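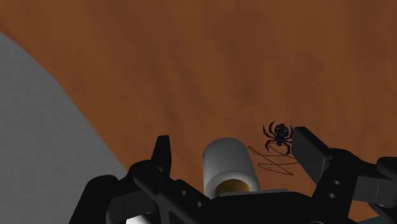 Credit: simulation view, Tevosance teaching set. Prepared by Reiko Miyazaki.

Reading time: 5 min

Chapter 5
When the Gripper Closes on Nothing

In the last chapter we let the arm pick up parts which were all of the same shape and stood in known places. In this chapter we look at a fault. It is a quiet one. No alarm rings, the arm does not stop, and the log says that the work is done.

The case comes from Banthorpe, where Aiman Lau and Ngọc Diệp were testing a picking program in simulation in May, before it was allowed to run on the real arm. The program had to close the two fingers on one object, lift it, and report success. They ran it 100 times during one night. In the morning the log showed success for every run. Then Ngọc Diệp opened the saved views from the gripper camera and found that in five of the runs the fingers had closed beside the object and lifted only air.

Look again at the view which opens the chapter. A short white cylinder is seen between the two black fingers, low down, near the base of the gripper. A small dark spider is on the wooden surface, close to the right finger, and a thin brown line makes a zigzag under it. For a person it is easy to say which things are there. For the program it was a different question. It did not look at the view at all. It read only the position of the fingers, and it took "the fingers have stopped moving" to mean "the fingers are holding something."

This rule is wrong, but we should understand why a careful person wrote it. Fingers stop when they press on an object. They also stop when they reach the end of their travel, and they stop when the time limit of the command has passed. The three cases gave the same signal, and the program kept only the signal.

Bilal Karam, who reviewed the case, found the place at line 388 of the control file. The repair was short. After closing, the program now compares the opening between the fingers with the width of the object. If the opening is too small, the grasp is marked as failed and the arm goes back to its start position.

On a real arm such a fault is also a safety matter. A worker who reads "part held" may reach into the place where the part should no longer be.

Before you continue, please write down two other ways in which a gripper can stop without holding anything. We will need your answers in Section 5.2.

5.1 What the finger position can tell us

We begin with the simplest sensor, the one that measures how far the fingers are open.

Shares: 5

Related chapters
Force limits and soft stops
Reading a fault log, by Eugénie Bodin
The Tarigan conveyor stop
Exercises with the Prarker arm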